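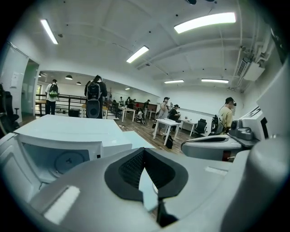 About Sarnstead Workshop

Posted in July by Sarnstead Workshop

Sarnstead is a shared workshop for people who build automation equipment on their own time. Members work on grippers, small wheeled bases, motor drivers, camera mounts and the software that connects them. The main room has a wooden floor, white tables and open space between them for testing. Backpacks go under the tables or against the wall. The route to the glass door stays clear.

The workshop started as a parts-sharing arrangement between two home builders in Farnalness, both of whom had run out of garage. The present space was leased once the shared stock no longer fit on domestic shelving. The stock list now has 1433 line items, most of them fasteners, bearings, connectors and gearmotors. It is kept in a plain spreadsheet with one row per part and a bin code in the first column. Parts taken for a build are signed out, and parts removed from a dead build are tested before they go back in a bin.

We have 55 members. Most hold a day job in an unrelated field. No qualification is required to join, but new members complete a session on power supplies, lithium cells and emergency stops before they connect anything of their own to mains power.

Projects

Zirna is the longest-running group build. It is a two-finger gripper with a printed body, driven by a single servo through a rack. The current revision is the fourth. The first used a cable drive that stretched under load and had to be re-tensioned after every session. The second and third used a worm gear, which held position well but could not be back-driven by hand, so a jammed part meant removing the cover. The rack version opens to 60 mm and can be pushed open with the power off. Remaining problems are wear on the guide rails and a position reading that drifts as the servo warms up.

Ejigu is the test software. It steps a gripper or a wheeled base through a list of moves, records motor current and position, and writes the result to a text file. It runs on any laptop with a free USB port. It has no graphical interface and none is planned. Members have asked for plots; the usual answer is that the files open in any spreadsheet.

Individual builds make up the rest of the work. A member may leave one crate of parts on the shelves between visits. Crates are labeled with a member number and a month, and unlabeled crates are treated as donations.

How we work

Design files are shared inside the workshop by default. A member who wants to keep a design private can do so, but may not use group stock for it. Every powered build needs an emergency stop within reach of the operator. Moving tests on the floor are announced first, and only one base runs at a time.

Printing is charged by weight at the cost of the filament. Machine time is not charged. We do not take contract work, repair commercial robots or sell finished units.

Visiting

Visitors are welcome at the open evening, which starts at 7 p.m. in the first week of each month except August. Visitors may bring a build that is stuck; bring the wiring diagram as well, even a rough one. Membership forms are handed out at the end of the evening.

Last updated: July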